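Orkgate Suporte – Chamado 829
Assunto: parada de proteção no braço da mesa branca + dúvida sobre regra de cabo e de reset
Aberto por: Kanokwan Saithong
Responsável: Olesia Kobzar
Acompanham: Panya Suwannarat, Thongchai Srisuk
Prioridade: média (era alta, ver nota das 11:20)
Situação: resolvido com pendência

08:40 – Kanokwan Saithong
Bom dia. Braço parou três vezes no turno de domingo, sempre na tarefa do lado direito da mesa, perto do aparelho. Mensagem no painel: parada de proteção, desvio de torque no punho. Não bateu em nada que a gente tenha visto. Solta, rearma, segue, para de novo.
Já fiz: reinício do controlador, troca do programa pela versão anterior, velocidade em 30%. Com 30% parou menos mas parou.
Preciso saber se posso continuar gravando ou se paro tudo. Tem entrega pra Meesuk em setembro e estamos atrasados.

08:52 – Olesia Kobzar
Recebido. Não continue por enquanto. Regra da casa: duas paradas de proteção pelo mesmo motivo no mesmo turno = célula fora de uso até alguém achar a causa. Está no procedimento Nilten, item de rearme. Rearmar três vezes seguidas já passou do limite, anota no diário por favor.
Me manda:
log do controlador do turno inteiro, não só o trecho da parada
carga e centro de massa configurados pra garra
como está passado o cabo da garra, do punho até a base
vistas da mesa, de cima e do lado do braço

09:05 – Kanokwan Saithong
Log segue por fora, arquivo grande. Carga: está o valor que veio do comissionamento, ninguém mexeu desde então, acho. Vou conferir.
Sobre o cabo: presilha perto do braço, folga solta depois dela. Sempre foi assim.

09:10 – Olesia Kobzar
"Sempre foi assim" com qual garra? A de agora ou a anterior?

09:13 – Kanokwan Saithong
A anterior. A nova entrou faz pouco. Thongchai que montou.

09:31 – Thongchai Srisuk
Montei sim. Reaproveitei o cabo porque o conector era o mesmo. Medi a folga agora com o braço em posição de casa: 315 mm entre a presilha e o primeiro ponto fixo no punho. O cabo é mais comprido do que essa garra pede. Não tinha a folha do Stidberg na mão no dia, montei de memória.

09:33 – Olesia Kobzar
Ok. 315 é muito. A folha do kit de cabos Stidberg que vocês usam aí pede o laço preso em dois pontos e sem formar arco fora do corpo do braço. Espera os anexos que eu vejo.

09:47 – Kanokwan Saithong
Anexos (4):
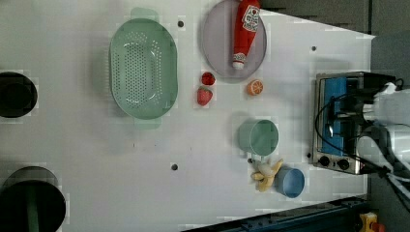
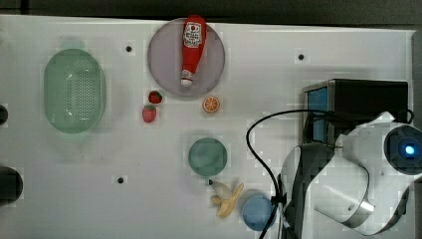
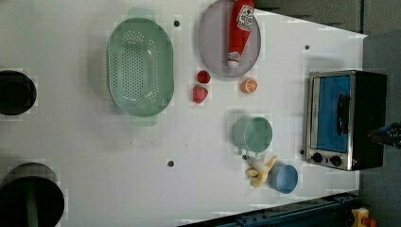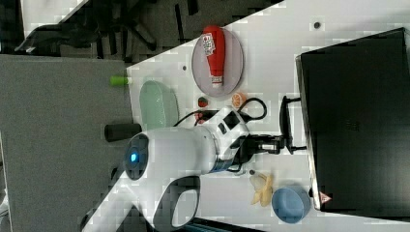
Anexos 1 a 4, mesma mesa. O prato com o frasco vermelho aparece nas quatro.

10:02 – Olesia Kobzar
Vi. Vou por assunto, numero depois se precisar.

Cabo. No anexo 2 o cabo preto sai da parte de cima do braço, passa na frente do painel azul e faz um arco largo por cima da mesa, e na volta encosta visualmente na beirada da peça azul. Não dá pra dizer por uma imagem se toca ou só passa por cima, mas pra regra tanto faz: cabo no espaço de trabalho já é não conformidade. No anexo 4 tem outro laço redondo ao lado do módulo do punho e um cabo fino que vai na direção da peça oval verde. Mesmo problema, outro ponto. O que o controlador chama de desvio de torque pode ser só o cabo puxando o punho quando ele gira. É minha primeira hipótese.

Aproximação. No anexo 4 as pontas da garra estão na borda esquerda do painel preto. Qual é a distância mínima programada pra esse aparelho? Se for zero, a gente conversa.

Copos. No 1 os dois estão em pé. No 3 os dois deitados, boca pra direita. Qual é a posição certa do cartão de reset? Pergunto porque a altura de aproximação muda e se o operador monta de um jeito e o programa espera outro, aí sim tem contato de verdade.

Luz vermelha. No 3 tem um ponto vermelho aceso do lado dos botões do forninho. É de brinquedo? Está energizado? A regra de mesa é item de cena sem alimentação, fora os que estiverem na lista de exceções.

Imagem. O anexo 4 está com blocos em várias superfícies. É a câmera daquele lado ou foi a exportação?

10:18 – Kanokwan Saithong
Copos: o cartão não diz. Diz "copos na metade de baixo da mesa". Em pé ou deitado cada turno faz como acha. Nunca foi problema porque o operador ajusta no controle.
Forninho: de brinquedo sim, tem módulo com pilha que a equipe do cenário colocou pra acender. Não achei na lista de excessões. Vou pedir pra incluir ou tirar a pilha.
Distância mínima: Panya sabe.
Blocos: não sei.

10:24 – Panya Suwannarat
A distância mínima não existe. Tinha no programa antigo, caiu na migração pro Orkgate e ninguém recolocou. A zona da mesa está definida, a do aparelho não. Culpa minha, a migração fui eu que fiz.
Os blocos são da exportação, taxa baixa. Já vi isso em outro pacote. O arquivo original está limpo, conferi agora.

10:26 – Olesia Kobzar
Obrigada Panya. Então são pelo menos três coisas independentes e eu não quero fechar o chamado na primeira que resolver o sintoma. Ordem:

1. Célula bloqueada, etiqueta no botão de habilitar. Chave com quem estiver mexendo no cabo.
2. Cabo refeito conforme folha do kit. Dois pontos, sem arco.
3. Carga e centro de massa da garra nova. Medir, não copiar da antiga.
4. Zona do aparelho recolocada.
5. Teste: 10 ciclos em velocidade reduzida, 10 em velocidade de trabalho, mesma cena montada igual.
6. Só depois grava.

Não pula o 3. Muita gente arruma o cabo, a parada some e a carga errada fica lá.

10:58 – Thongchai Srisuk
Bloqueado e etiquetado. Cabo solto da presilha. Tinha marca na capa no ponto onde dobra perto do punho, não é corte, capa amassada. Troco o cabo ou reaproveito?

11:01 – Olesia Kobzar
Troca. Capa amassada em ponto de flexão não volta pra célula. Guarda o velho com etiqueta.

11:20 – Kanokwan Saithong
Baixei prioridade pra média, já que está bloqueada e ninguém trabalha nela. Mas preciso de previsão.

11:22 – Olesia Kobzar
Hoje à tarde se tiver cabo em estoque. Thongchai?

11:24 – Thongchai Srisuk
Tem um. O curto.

13:50 – Thongchai Srisuk
Cabo novo passado. Preso no antebraço e no suporte do punho. Girei o punho na mão até os dois limites, sem tensão e sem arco. Antes de apertar a segunda abraçadeira girei de novo, quem for repetir isso faz igual, apertar com o punho em casa engana.
Carga medida com a rotina do controlador. Deu diferente do que estava configurado, o centro de massa principalmente. Valor novo salvo, o velho anotado no diário.

14:05 – Panya Suwannarat
Zona do aparelho recolocada. Coloquei redução de velocidade antes dela e parada no limite. Lamai Sukprasert revisou os valores comigo, segunda pessoa conforme pede o Nilten. Cópia do programa salva antes e depois.

14:40 – Kanokwan Saithong
Teste. 10 ciclos reduzidos sem parada. 10 em velocidade de trabalho: parou uma vez, no ciclo sete.

14:42 – Olesia Kobzar
Mensagem?

14:43 – Kanokwan Saithong
Violação de zona, não torque. Lado direito.

14:47 – Panya Suwannarat
É a zona nova fazendo o que tem que fazer. A trajetória de volta da tarefa passa raspando no aparelho. Antes passava e ninguém sabia. Subi o ponto intermediário. Repete por favor.

15:15 – Kanokwan Saithong
Repetido do zero, os 10 reduzidos e os 10 normais. Nenhuma parada. Copos em pé em todos.

15:19 – Olesia Kobzar
Bom. Repetir do zero foi certo, mudou ponto de trajetória = teste inteiro de novo.
Agora o reset. Proposta de texto pro cartão, vê se serve:

Copos: em pé, boca pra cima, salvo se a ficha da tarefa pedir deitado. Se pedir, a ficha diz pra que lado fica a boca.
Prato e frasco: frasco deitado no prato, tampa virada pra metade de baixo da mesa.
Item com pilha ou fio: só se estiver na lista de exceções.
Antes de habilitar: olhar o cabo do braço, nada de laço sobre a mesa. Na dúvida chama.
Parada de proteção: primeira, anota e rearma. Segunda pelo mesmo motivo, para e abre chamado.

15:30 – Lamai Sukprasert
Serve. Só acrescentaria quem confere. Na prática quem monta a cena não é quem habilita e cada um acha que o outro olhou o cabo. Eu poria: quem habilita confere, sempre.

15:32 – Olesia Kobzar
Incluído.

15:34 – Kanokwan Saithong
E os episódios gravados no domingo, descarta? Tem coisa boa ali.

15:41 – Panya Suwannarat
Os que terminaram em parada, fora. Os outros marcar como "carga antiga" no campo de observação e deixar a Meesuk decidir. Não apaga nada. E os com copo deitado separa, porque a ficha daquela tarefa não pede.

15:44 – Kanokwan Saithong
Ok. Separo hoje.

16:10 – Olesia Kobzar
Resumo pra fechar.
Causa provável das paradas: cabo com folga excessiva puxando o punho, somado a carga configurada da garra anterior. Não dá pra separar quanto é de cada, corrigimos os dois no mesmo dia.
Achado durante a análise: zona do aparelho ausente desde a migração.
Liberado pra gravação a partir de agora. Etiqueta retirada por Thongchai, mesma pessoa que colocou.

Pendências:
forninho na lista de exceções ou sem pilha (Kanokwan)
cartão de reset impresso e trocado nas outras mesas (Lamai)
conferir zonas das outras células que passaram pela mesma migração (Panya)
pedir mais dois cabos curtos (Thongchai)
taxa de exportação das câmeras, abrir chamado separado

16:22 – Panya Suwannarat
Já olhei uma das outras células. Mesma falta. Bloqueei, abro chamado próprio amanhã cedo com referência a este.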